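Como secar e guardar ervas para chá em casa

Última atualização: setembro de 2023

Quem compra camomila, erva-cidreira ou hortelã em maço sabe que a maior parte estraga na geladeira antes do fim da semana. Secar em casa é simples e não pede equipamento. O que costuma dar errado é a pressa na hora de fechar o pote.

Comece separando as folhas feias e os talos grossos. Lave em água corrente, sacuda e espalhe sobre um pano de prato limpo, trocando o pano quando ficar encharcado. Folha que vai molhada para o varal escurece e pega cheiro de mofo.

Amarre os ramos em maços finos, de cinco ou seis hastes, e pendure de cabeça para baixo num lugar sombreado e com ar circulando. A área de serviço serve, desde que o sol da tarde não bata direto. Hortelã leva de cinco a dez dias, conforme o tempo. Alecrim demora mais. Flores de camomila vão soltas numa peneira, em camada única, e convém mexer uma vez por dia.

No forno também dá certo, na temperatura mínima e com a porta entreaberta. Olhe a cada vinte minutos. Se a cozinha ficou muito perfumada, o óleo da planta está indo embora e o fogo está alto demais. 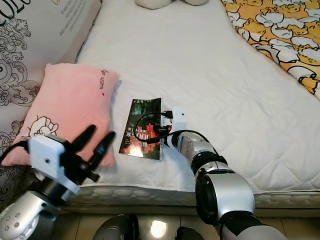

A lavanda seca tem um uso além da xícara, que é o sachê. Costure um saquinho de algodão fino, encha com duas colheres de sopa de flores e feche bem a boca para não soltar farelo. O sachê pode ficar na gaveta ou dentro da fronha, entre o tecido e o travesseiro. Numa cama de colchão branco matelassê com travesseiro rosa-claro, prefira saquinho de tecido cru, sem tinta, porque algodão tingido pode manchar com a umidade da noite. Troque as flores quando o cheiro sumir mesmo depois de apertar o saquinho. Quem tem asma ou rinite deve testar antes numa gaveta.

Para guardar as ervas de chá, use vidro escuro ou deixe o vidro claro dentro do armário. Os potes Bisside de 650 ml comportam um maço grande de erva-cidreira já seca, e os de 600 ml da Hivau têm boca mais larga, boa para a camomila. Escreva na tampa o nome e o mês. Uma erva colhida em outubro fica boa até o outubro seguinte.

Nos três primeiros dias, abra o pote e veja se há gotinhas no vidro. Se houver, volte tudo para a peneira. Se aparecer mofo, jogue fora o pote inteiro, sem tentar aproveitar o fundo.

Na hora do preparo, uma colher de chá cheia por xícara. Folhas e flores pedem água recém-fervida e xícara tampada por cinco minutos. Cascas e raízes vão para a panela. Gestantes e quem toma remédio de uso contínuo devem perguntar ao médico ou ao farmacêutico antes de beber chá todo dia.

1.641 compartilhamentos
100 comentários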